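Walport Tool Loan – progress report to the Guerra Fund
04/02/2021

The home repair kits have been in circulation for one quarter. We planned to have 12 kits ready by now and we do. I would hold off on calling that a success, as the number of kits on a shelf says little about how many dripping faucets get fixed. 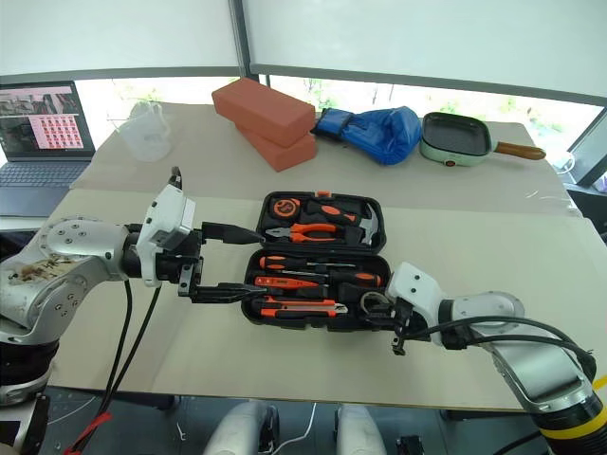
Returns are the weak point. Borrowers bring cases back on time, but checking them takes longer than the plan allowed. The molded cases help more than I thought they would: with the lid laid flat, the tape measure, pliers and hammer sit on one side and the screwdrivers and utility knife on the other, so a gap should be easy to spot. Should be – we still logged 13 kits returned with something in the wrong slot.

Spending stands at $439 of the $2200 grant. The Flekero order was cheaper than quoted, though I doubt the replacement parts will be.

Catska has asked us to add a cordless drill to every kit. I don't support this yet. The loan figures don't show demand for it, and a drill would need a second case. We will look at it again in April, once the return forms have been read properly.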